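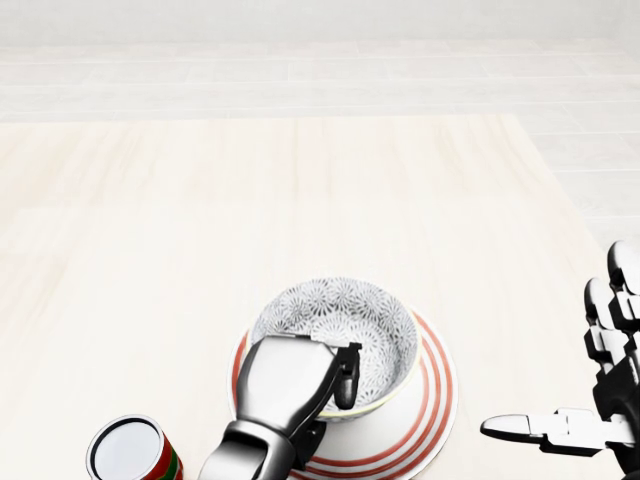
The left hand has the teacup by the rim. Screen view from the Hellow club's tabletop project.

At four in the afternoon the computer room of the technical school in Valholm is warm, and the window does not open fully. On most of the screens there is the same thing: a light table, some dishes, and two metal arms which come from the bottom. I have been invited to speak with the student who leads the Hellow robotics club this year. She offers me tea in a paper cup and asks me to keep it away from the keyboards.

The club does not own a robot with two arms. It owns a license for Fesel, the simulation program the school has bought for its automation course, and it has permission to stay in the room until seven in the evening. In August the members decided that they would enter the Kokkonen competition, in the category where everything is done in simulation.

"We were first going to build a small vehicle, as the club always does," she tells me. "But there were many new members, and a vehicle gives work to maybe three people. The others stand and hold a screwdriver. In the simulator everyone can have a scene and try something."

The task they chose sounds easy to a person who has washed dishes. The robot must take a cup or a bowl by the rim, lift it from its saucer, and bring it to a given place on the table without knocking over what is standing near it. For each attempt it has two minutes. The dishes are changed between the attempts, so the program cannot learn one cup by heart.

"The rim is difficult," she says. "If one finger goes inside and the hand stays outside, you hold only a thin wall. When you press too little, the cup turns. When you press too much, the simulator gets nervous, and the cup begins to shake as if there was an earthquake. We had one cup that flew up to the ceiling -- and we don't have a ceiling, so it continued."

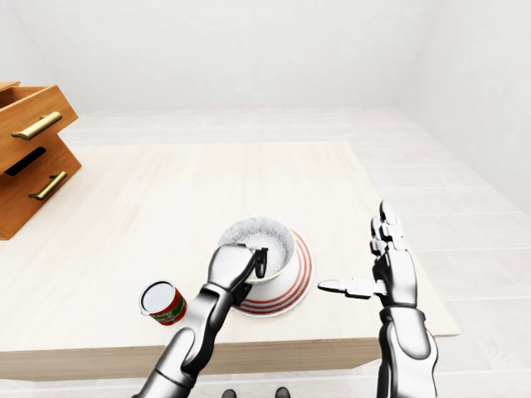 Outi Brennholt

I asked her about the small can, since I had noticed it lying on its side by the left arm. She laughed and called a boy from the next row, who is responsible for the cans. He explained that a can costs points if it has fallen when the time is over, and that the forearm is a bigger danger than the fingers.

"Everybody looks at the fingers," he said. "I also looked at the fingers for two weeks. Then I made the elbow visible in the plot, and I understood that we were planning the path for the hand and forgetting that there is an arm behind it."

He has now written a part of the program that treats the whole arm as a row of short cylinders and checks each of them against the objects on the table. It made the movements slower. The leader was against it at first, and they had what both of them call a discussion. They kept the cylinders.

Filled bowls are a separate chapter. The club wants the bowl to be lifted with its contents inside, and small grains are heavy work for a computer. With 4000 grains in the bowl, the older machines in the room could show only one picture every few seconds. The members tried different numbers during one long evening and agreed on 2000, which still looks like a full bowl and lets the program run at a reasonable speed.

"Our teacher said that we could also glue the grains together and make it one solid piece," says the leader. "It would be faster. But then you can turn the bowl upside down and everything stays in, and I would feel ashamed."

What does the right hand do, when the left one is doing all the lifting? For the moment it waits. It is kept open, with the fingers upward and the thumb out to the side, in a position the members chose so that it would be ready and not in the way. Next they want to use it for steadying the saucer. The drawers at the back corner of the table come from a longer task, in which a dish should be put away, and that one is not finished. "We can pull the drawer," she says. "To put something in it and push it closed again is for the spring, or for the people who come after us."

I was curious about how they know that the program is getting better. She opened a table with many colors. Every change in the code has to go through 100 attempts during the night, and in the morning the first person in the room reads the result and writes it on the whiteboard. A change that gives a lower result is taken back, also when it was made by the leader. This has happened to her twice.

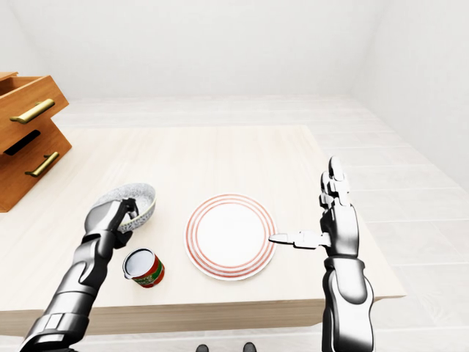
Does a new member need to know programming before joining the club?

Most of them start with very little of it. A new member gets a ready scene in Fesel, changes the position of one object, and runs the attempt again to see what is different. After some weeks they usually ask for a part of the code themselves, and an older member sits beside them for the first changes.

The leader herself came to the club from the ceramics course, in another wing of the same building. She had read on a poster that somebody was needed to draw dishes. The first ones she modeled had walls so thin that the fingers went straight through them, and she had to learn how the simulator decides when two things are touching.

"I know how thick a cup is when I make it from clay," she says. "In the computer I had to write it as a number, and I had no idea. I went home and measured my mother's cups."

She still does the dishes, together with one first-year student. They make the shapes simple and put the work into the patterns, such as flowers, speckles or red rings around a plate. I wondered if the pattern matters for the robot. It matters for the part of the program that looks for the rim, she answers, because a strong ring can be mistaken for an edge. For some time the hand went for a red stripe on the saucer and closed on air.

The rules of the category ask each team to hand in its program together with a written report. The report is now the thing which worries her. Half of the members like to write code and none of them likes to write sentences, so she has made a list where everyone is responsible for one page. The boy with the cans has promised his page about the elbow. It was already late when I saw him, and he was moving a can a little closer to the arm, to see if the check would still hold.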